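Plurer Linen Room System – Set-up Guide
Section 4: Preparing and Registering Towels

4.1 Before You Begin

This section applies to linen rooms that use the Plurer stock register with the Stimumis label printer. Complete Section 3 (Shelving and Zones) first. The register will not accept towels until at least one shelf zone has been saved.

You will need:
- the register key card issued to your building
- one roll of Stimumis care labels (299 labels per roll)
- a clean, dry table at least as deep as your widest shelf

CAUTION: Do not register towels that are still damp. Damp stock stored in a closed zone may develop odor and must be washed again.

4.2 Sorting New Stock

1. Open one carton at a time. Check the packing slip against the order shown in the register.

2. Separate bath, hand and kitchen towels. Mixed stacks cannot be registered under a single stock code.

3. Wash all new towels once, without fabric softener, before first use. Softener reduces absorbency and may leave a film on the cloth. Light colors such as pale blue should be washed apart from dark items for the first three cycles.

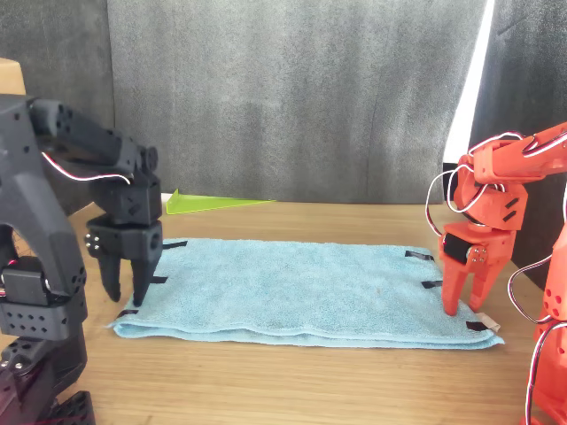 4. Dry on medium heat. Remove the load promptly and shake out each piece before stacking.

Note: The Toledo depot supplies towels in bundles of 40. If a bundle is short, record the shortage before washing. Claims made after the first wash are not accepted.

4.3 Folding to Shelf Width

The standard fold produces a wide rectangle that sits with its folded edge toward the front of the shelf. Staff should be able to lift one towel without disturbing the stack.

1. Lay the towel flat and smooth it from the center outward.

2. Fold as shown on the card supplied with your shelf set. Bring the corners together, but do not pull the hem to make them meet.

3. Place the folded towel on the stack and press down lightly.

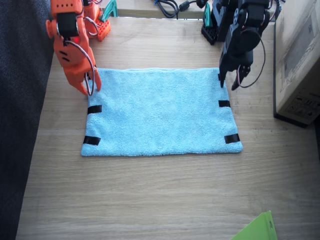
Shelf width is set in the register under Zones – Dimensions, and should be entered before the first stack is counted. Measure the inside of the shelf and leave a small gap at each end for air. Terry cloth seldom lies perfectly square: the light blue towel on the table is somewhat wider along one edge than the other, and its lower edge bows slightly. Variation of this kind is acceptable. Refold only when a towel extends past the shelf marker.

CAUTION: Do not stack towels above the red line on the shelf upright. Overloaded shelves may tip when the lower drawer is open.

4.4 Entering Stock in the Register

1. Insert the key card and select Linen, then Add Stock.

2. Enter the stock code printed on the packing slip. Kitchen towels use codes beginning with 70.

3. Enter the quantity and press Save. The register holds up to 3000 entries per building.

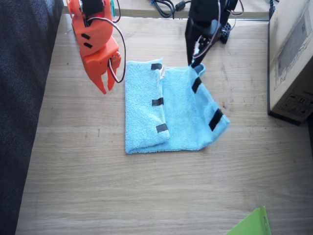

4. Print one care label for each shelf zone and fix it to the front rail. Labels must not be fixed to the towels.

Note: If the register displays "Zone not found," return to Section 3 and confirm that the zone was saved. Buildings served from Bidstead must also select their delivery route – the register will not save the entry without it.

4.5 Routine Checks

Inspect stock each January and again before any change of supplier. Withdraw towels with torn hems, thin patches or stains that remain after two washes. Withdrawn towels are to be entered as Retired and may then be used for general cleaning.

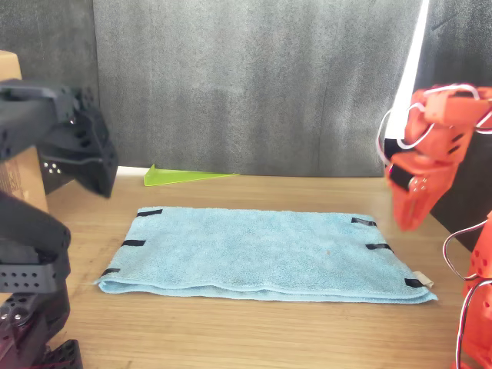
Page last updated: January

4.6 Correcting an Entry

Entries may be corrected until the end of the working day. Select the entry, press Edit, and change the quantity or zone as needed. After that time, the entry is locked and a correction slip must be sent to the Plurer service desk with the stock code and zone number.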